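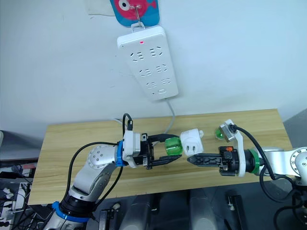

Bernadette Villanueva wrote in after the last version to ask if the strip can just lie flat on the table. It can, but hanging is better. Keeps the tabletop clear and crumbs out of the sockets.

4. Hanging the power strip

Do this after the table is against the wall (section 3), before plugging in anything.

4.1 Strip unplugged, switch off.

4.2 Put the wall hanger up. Any hanger is fine, cartoon ones too, as long as it takes the weight. Sowa stick-on type: wipe wall, press hard, leave 24 hours. Dont rush this one.

4.3 Hook through the hanger, then through the loop at the top of the strip. Strip hangs straight down, cord at the bottom.

4.4 Let the cord drop behind the back edge of the table. Leave a bit of slack — a tight cord pulls the whole thing crooked.

4.5 Plug the cord into the wall outlet. Switch on. Red light should come on near the top. No light: check the wall outlet first, then the switch.

4.6 Plug in your stuff. Heavy adapters in the bottom row, small plugs above. Timero plug-in timers are wide and will block the socket next to them.

Note: the hook should sit 600 mm above the tabletop. Less than that and the cord bunches up on the table.

Caution: no heaters or kettles on this strip. Those go straight in the wall.

Caution: never hang the strip by its cord. Never plug one strip into another.

Note: check the hanger every few months. If it has slipped at all, take evrything down and redo 4.2.

Spare hooks are part 505, sold singly. Cord clips, part 915, see section 5.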